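Home Kitchen Cleaning Storage Ask Log in
We use cookies to improve your visit. Accept / Settings

Rice cooker with Chinese buttons, and a table full of stuff

Majdi Qaisi
Moved to Mundville in December, kitchen still not sorted. Got a secondhand Philips rice cooker, no manual, all the labels in Chinese. Two rows of three. Which one starts it?? And the white plate inside the lid, does it come off to wash? Don't want to snap anything.
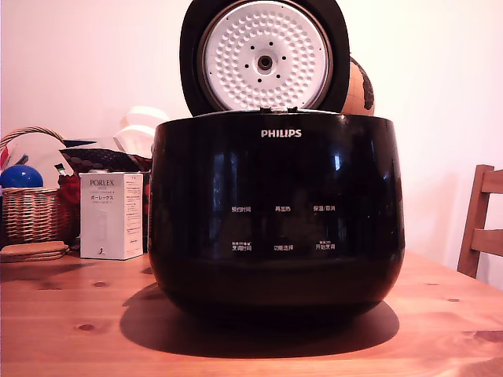

I only need plain rice, maybe keep warm. Other problem is where it lives. No counter space so it's on the pine table and everything else lands there to. Was looking at a Groliswood shelf but it's 8 inches deep, no way. How do you sort the small odds and ends, one box or several?

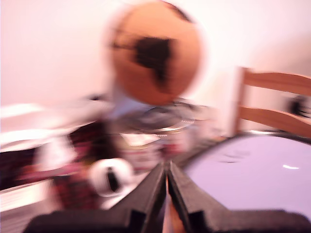
Tainá Quintana
Bottom right is start cooking. Top right is keep warm / cancel, so that's your off button too. Bottom middle picks the function, bottom left is cooking time. Top left is the scheduled time, top middle is reheat. I put little stickers on mine, took five minutes.

Lid plate – depends on the model. Look for a tab or clip, if it doesn't give with a light pull leave it and wipe it with a damp cloth. Unplug first obviously. The steam valve gets gunky so check that.

For the table, sort by how often you use it. Pots you cook with daily can stay out, the rest goes.
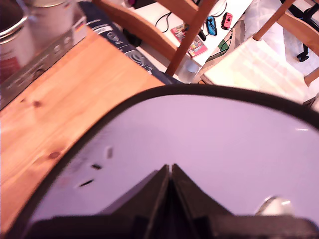 Several boxes, small ones, one big box just turns into a junk drawer. And measure with the lid open befor you buy any shelf, I didn't and had to take mine back.

Hourani
get a Stovo cart, mine has wheels. no idea about the buttons sorry

Print this page | E-mail to a friend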